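Workshop notebook, marker cleaning trial
July 29, 2018

Second look at the Paltholm test stones. Writing this up before I see anyone else's notes, so mine are at least my own.

Short version: I don't believe the Biston numbers. The flyer says a white marble marker comes back "like new" after one coat and that the growth stays off. Our marble strips have had one coat since March and they look cleaner, yes. So do the strips that got plain water and a soft brush. I put the two side by side in my head all the way home and could not have told you which was which without the tape labels. The lichen on the north face is dead on both. It may have been half dead to begin with, because we picked stones that were already dry and flaking. Our mistake.

Granite doesn't tell us much. Granite was always going to be fine.

Obi is the one that worries me. It's sold as a sealer for lettering and it went on nicely, but on the slate there is now a faint bloom inside the cut letters, worst in the dates. Rubbed at it with a damp rag, no change. Could be salts coming up behind the coating, could be the product itself. Until we know, no Obi on any stone a family is paying for. I would rather hand back a gray marker they can read than a shiny one with a fogged year of death.

Isis (the small bronze plaque wax) did what wax does. No complaint. Also no reason to pay for it over the tin on the shelf.

What I'd change:
The strips are too narrow. 2 inches is nothing once runoff from the strip above gets on it. Go to 8.
Water-only strip on every stone, including the ones where someone thinks it's a waste of time.
Photos at the same hour. The before shots are low evening sun and the after shots are flat noon, and of course the noon ones look whiter.
Stop writing "good" in the log. Good compared to what.

We have 19 stones in the trial and I'd throw out the ones under the maples, too much drip. The office wants a yes or no on ordering Biston for the whole old section, which is some 800 markers. My answer is no for now. If the salesman wants to come out and brush half a stone with water while we watch, he's welcome.

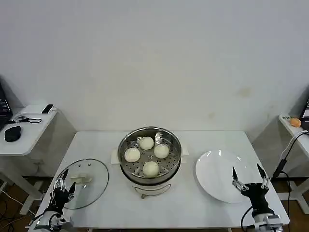 Slate with the bloom is staying on the back bench, face up, letters uncovered. Please don't wipe it. I want to see whether it comes back heavier after a humid week.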